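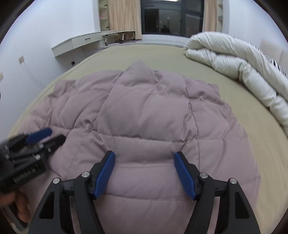

Cernbridge Town Supporters Board > First Team > Fashola retires

tonks_end
Posted 11/24/20
So it is confirmed by the club this morning. Onyekachi Fashola stops playing, because of the knee. 177 games for us, and the last of them was in February, when he walked off and waved to the bench as if it was nothing. I read the statement two times and I still don't like it.

eastbank_ray
Gutted. Best left back we had in my lifetime, and I go back a long way.

Marek_W
I write here not so often, but for Fashola I will make an exception. I moved to Cernbridge without knowing one person, and my first match was the 2-2 where he headed the ball off the line in the last minute. The man beside me hugged me. I have had a season ticket since then.

What I want to say is that I am sad, but I am also a little angry with the club. In the statement there are 11 lines about the new shirt sponsor and six about Onyekachi. I counted them because I could not believe it. Flumeo is surely a very nice company, but could they not wait one day with this news?

PrumelStander
Marek, I take your point, but it's one email that goes out to everybody. They put all the news in it. I don't think anyone sat down and decided to insult him.

Marek_W
Maybe nobody decided it. It still arrived like this in my inbox, with the sponsor on top. A player who gave his knee to this club should have his own message.

tonks_end
"Gave his knee" is right. He played with injections for most of last season. Everyone in the Prumel Stand could see he was not turning properly on that side.

gaffer_in_waiting
And this is where I disagree with the whole thread, sorry. He was a good servant, but if he could not turn then he should not have been picked. We conceded down the left again and again. Michalski was on the bench the whole time, fit and 21 years old. I blame the manager more than Fashola, but let's not pretend that last season was a good one for him.

eastbank_ray
Today of all days?

gaffer_in_waiting
It's a discussion board. I said he was a good servant. 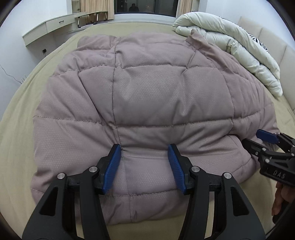

Marek_W
I understand what gaffer says and I don't find it rude. About Michalski he is even correct, the boy should have had more minutes. But I think one thing is forgotten here. In the autumn we had no other experienced defender, because two were suspended and one was sold. The manager asked Onyekachi to play and he said yes. If he says no, perhaps he can walk up the stairs without pain when he is 50. For me this is more important than three or four goals that came from our left side.

PrumelStander
The 960 who went to the away cup tie will remember him anyway. He came over to us after full time and shook hands along the whole front row, and we had lost 4-0.

tonks_end
I was there. My daughter got his armband. She slept with it under the pillow for a week.

southside_jo
Does anybody know if there will be a testimonial? I know there can't be a crowd now, but maybe later when we are allowed back in.

eastbank_ray
Statement only says "the club will mark his contribution at a suitable time". Could mean anything.

gaffer_in_waiting
I'd pay for a testimonial. Put me down for two tickets.

Marek_W
See, gaffer, we agree on something.

I will write to the club tonight and ask them about it politely. If more people write, it helps — one letter is easy to put in a drawer. I would also like to ask if he will stay with us as a coach for the young ones. He speaks very calmly with them. My neighbor's son trained with him at the summer course and still repeats his advice about the first touch.

southside_jo
Can you post your letter here when it's done? I'm no good at writing these things but I would sign it.

Marek_W
Yes, of course. Please correct my English before it goes out.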